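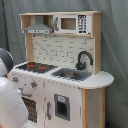

The Noltham play kitchen in our bay, arm on the left.

Noltham wooden play kitchen as a manipulation test rig – 3 stars
Reviewed 26 November 2025

Bought this for the lab, not for a kid. We run a tabletop arm through household chores (open oven, put cup in sink, that kind of thing) and wanted something cheap with proper doors and handles. Had it since September. Posting mostly because of the fault we had, so skip down if that's what you're after.

Good bits first. Assembly was fine, one arvo. Range hood, microwave, stove, sink, tap, oven, fridge-style door with the dispenser, all within reach from one mounting spot. Handles are grey on white so the vision picks them up no dramas. The rounded bench extension on the right is handy for parking stuff.

Now the fault. Oven door pull, same routine we'd run for weeks. Run 3241 in the log. Gripper closed on the handle, door jammed partway, arm kept pulling. Force limit should have tripped at 90 newtons. It didn't. Whole kitchen came forward off its marks and the arm went into protective stop only when the elbow hit its joint limit. No one inside the tape, thank god, but the e-stop was on the far side of the bay and I had to walk round the arm to get to it. Dumb layout, my fault.

Cause was two things. The hinge screw on the oven door had backed out and was binding. That's on the kitchen. And the Trarka controller had gone back to its default limit of 200 after a firmware update and didn't say a word about it. That's on Trarka, and a bit on us for not checking. Support ticket went to Weerasinghe Automation, who we bought the arm through. They were quick, to be fair. Told us to write the limits to the safety config and not the user profile, becuase the user profile gets wiped.

What we do now:
Check the force limit on the pendant before every session, out loud
Screws done every 2000 pulls, with threadlock
Kitchen bolted to the floor plate
E-stop on a lead, in your hand

Also looked at the Sumo kitchen, which has metal hinges, but it's taller and the microwave was out of reach for us.

Other gripes – paint on the front cabinets marks easy, specks and scuffs along it. Doesnt bother the robot but would annoy me at home. No spare hinge screws in the box either.

Would I buy again? Yeah, for the money. Three stars for the hinge. The arm gets its own review once the ticket's closed.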